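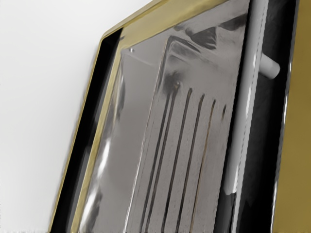
Section 4. Preparing and Running the Visitor Demonstration

4.1 Scope

This section covers the set-up and running of the appliance door demonstration for open days, school visits, and partner visits at the Dudley site. It applies to the Molitz simulation station and to the Tuvura arm in Bay 2. It does not cover routine training runs, which are described in Section 6.

The demonstration consists of two parts. Visitors first watch the door task in simulation on the large display. They are then led to Bay 2, where the same task is carried out by the arm on a real appliance. The simulated part may be shown by itself when the bay is closed.

4.2 Staff Required

One presenter and one operator are required at all times. The presenter speaks to the visitors and does not touch the controls. The operator stays within reach of the stop button and does not answer questions while the arm is powered. For groups with children, a second member of staff must stand at the bay barrier.

Presenters must have been signed off by Canan Şimşekoğlu. Operators must have been signed off by Anoma Ranasinghe.

4.3 Before the Visit

Complete these steps on the afternoon before the visit.

1. Switch on the station and log in with the demonstration account. Do not use a personal account, as notifications will appear on the large display.

2. Open the Kiani control program and select Door Task from the list on the left.

3. Load scene 204. The scene contains a single appliance with a gold-colored trim, a glass window in the door, and a white upright handle, set against a plain white background.

4. Wait for the scene to finish loading. The program shows the word Ready in the lower bar.

5. Check the close view of the door. The handle and the dark slots in the metal behind the glass should both be easy to make out from the visitor line. If they are not, raise the display brightness one step and check again.

6. Run the task once from start to finish. If the gripper misses the handle, choose Reset Scene and run it again. If it misses a second time, report the fault to Perihan Çınar and use the recorded run instead.

7. Close all other programs and lock the station.

Note: Reflections are switched on in scene 204, and the glass will show bright streaks at some angles. These are part of the rendering. Do not switch reflections off to obtain a cleaner view, as this changes the input to the model and the run will no longer match the one described in the visitor leaflet.

Note: Scene 151 was used for visits until August and is still in the list. It has an older handle model and must not be shown.

4.4 Preparing Bay 2

1. Confirm that the bay barrier is closed and the floor line is clear.

2. Check that the appliance is unplugged and that the plug is hanging on the hook at the side of the bench.

3. Open and close the appliance door by hand. It should swing freely and stay shut when released.

4. Wipe the handle with a dry cloth. Do not use spray cleaner.

5. Power on the Tuvura arm and send it to the home position.

6. Press the stop button, confirm that the arm does not respond to a move command, and release the button.

CAUTION: Do not reach over the barrier while the arm is powered, even when it is at rest. The arm may move without warning when a task is loaded.

CAUTION: If the stop button test fails, power off the arm and cancel the second part of the demonstration. The visit may go ahead with the simulated part only.

4.5 Running the Demonstration

1. Seat or stand the visitors behind the visitor line. The presenter gives the safety talk printed on the yellow card.

2. The operator starts the Door Task in simulation. Allow the first run to play without comment.

3. The operator resets the scene and starts a second run at half speed. During this run the presenter points out the approach to the handle, the grasp, and the pull.

4. The presenter may state that the model was trained on 3,217 simulated door openings. Please use this figure as written and do not quote results from current work.

5. Lead the visitors to Bay 2. The operator goes first and confirms that the bay is still clear.

6. The operator calls out "Arm moving" and starts the task.

7. When the arm has returned to the home position, the operator powers it off. Visitors may ask questions at this point. They may look closely at the gripper only after the power lamp has gone out.

Should the arm fail to open the door, the presenter should say so plainly. One further attempt is allowed. Failed attempts are a normal part of the work, and visitors often ask good questions about them — leave time for this.

4.6 Photography

Visitors may take pictures of the large display and of the bay. They may not take pictures of the operator's screen. Flash must be turned off in Bay 2, where it can disturb the arm's cameras.

4.7 After the Visit

1. Reset the scene and log out of the demonstration account.

2. Leave the appliance door shut and the barrier closed.

3. Fill in the visit sheet, including any failed attempts, and place it in the tray outside Şengül Uysal's office.

4. Return the yellow card and unused leaflets to the cabinet.

Requests for changes to this section should be sent to Sevim Uysal.

Section last revised March 7, 2025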